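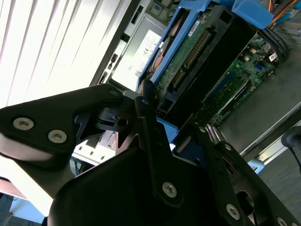

Arash Mohammadi

Thursday, June 18, 2020

Home | Contents | Chapters | Glossary | Contact

Chapter 6
Inside the Case

Sooner or later every owner of a desktop computer lays it on its side, takes off the panel and discovers how much of what they paid for was air. The first machine I opened was a Vonero tower that had cost my father £629. I was 14, and I had expected something closer to a submarine.

Start with the power supply. It is the grey metal box with the specification label, printed in the small type that manufacturers keep for things they are obliged to tell you. Read it anyway. It is also the one part in this book that you will not open, however curious you are and however long the machine has been unplugged.

The drive is easier company. In the tower at the head of this chapter it sits in a bright blue plastic caddy, a cheerful colour for something most owners never see. The green circuit board on its underside is exposed, small components and all, so handle a drive by its edges and keep your thumbs to yourself. Drives are forgiving about many things — thumbs are not among them.

By the end of the chapter you should be able to name the main parts, take out a drive and put it back, and account for every screw you removed. Students at Herkodance, where I first taught this material, found the last of these much the hardest. One March we swept up 41 screws after a single class, and every computer in the room was said to be finished.

Before section 6.1, unplug the machine, hold the power button in for a few seconds and find a saucer for the screws. A clean one, if the household can spare it.

We use cookies to improve your reading experience. Accept | Manage settings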